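Materials Handling and Storage, Handout 6
Loose blocks in open bins
Course notes, Brirstead campus. Read before the Tuesday session.

6.1 Terms
A bin is an open container with a flat floor and walls that slope outward to the rim. The sloped wall has one practical effect: a block that lands against it slides toward the floor. The floor area is therefore the figure to use when estimating capacity, and the rim area should be ignored.

6.2 Single layer
A layer is single when every block has its full face on the floor. Blocks lying end to end against a wall take up the least usable area. Diagonal blocks take up the most, as the triangles left beside them are too small for another block. In the Hegazy exercise (sheet 41) the students sketch the floor plan and shade these triangles.

Five blocks in a gray bin, with two reddish-brown ones in line along the near wall and the other three at a slant:

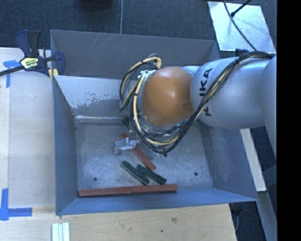

Anas Mansour asked whether the blocks along the wall should be left out of the shaded plan, given that they waste almost nothing. They should be drawn but not shaded. The wall row still reduces the floor left for the others, and leaving it out gives a wrong total on sheet 41.

6.3 Crossed blocks
When one block rests on another, the plan view is no longer enough. Record three things for each crossing:
Which block is on top.
Where the lower block is covered (end or middle).
Whether the upper block touches the floor at either end.
The third item often can't be read from above. Write "not known" – do not guess. Removal order follows from the first item: the upper block comes out first. Blocks in a wall row with nothing on them may be taken at any point.
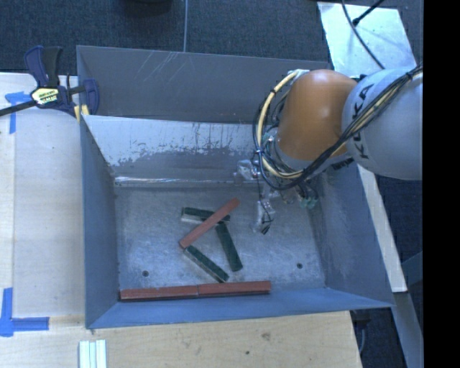 Fig. 6.2. Three reddish-brown and three dark green blocks, one red lying across a green.

6.4 Assignment
Draw the plan for Fig. 6.2 and list one valid removal order. Use the Bernum notation from Handout 5, upper block written first. Time allowed is 60 minutes. Reading: Grillgate course reader, p. 118, first two paragraphs only. Hand in to Aicha Zerouali, room 537.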